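Print this page
E-mail this page

Does Anyone Hang Laundry Anymore? A Report on Drying Habits in Darley

I picked this topic because our dryer broke in January and my family fell apart. My father draped his jeans over a lamp. My sister wore a swimsuit under her school clothes. I wanted to know how other households in Darley get their washing dry, and whether they are as bad at it as we are.

I handed out 44 surveys on my street and in the Aitken apartments. Seven of them came back blank, one with a grocery list on it (eggs, bleach, eggs). I left those out. The rest were filled in by people with strong feelings about towels.

Most households own a dryer and use it for everything. The ones who hang things outside mostly hang sheets, and they say the smell is the reason. When I asked what the smell was, I got "fresh," "outdoors," and "you know." I do not know. We live downwind of the Jindlow feed mill.

My best source was Jean Ritchie, who has kept a clothesline on Batwood Lane since before the lane was paved. She let me ask 3 questions and then asked me several of her own, mainly about my posture. Her rules are shirts by the hem, pants by the waist, and socks in pairs so they "don't get ideas." She also told me a dark cloth should never be left in full sun all afternoon, then pointed out the neighbor's curtains, which used to be navy.

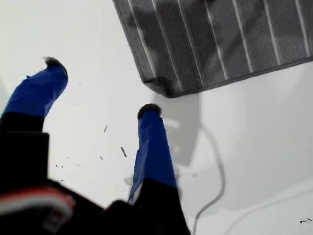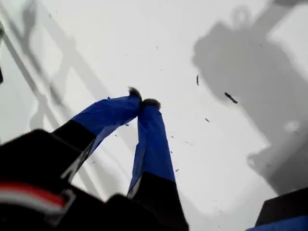

I also ran a small test of my own. I washed 2 identical cotton T-shirts, hung one on a line in the yard, and hung the other on a rack in the bathroom. The yard shirt was dry by supper. The bathroom shirt was still damp at breakfast the next day and smelled like a basement. My brother wore it anyway, so I could not take any more readings.

There are problems with my work. I only tested on one day, and it was windy. The survey did not ask how many people lived in each home, and a house with one person in it has a very different relationship with socks. I should have offered people a pencil — several answers were in crayon.

If I did the project again I would test towels, and I would start in summer. We did get the dryer fixed. My father says he misses the lamp.

Print this page
E-mail this page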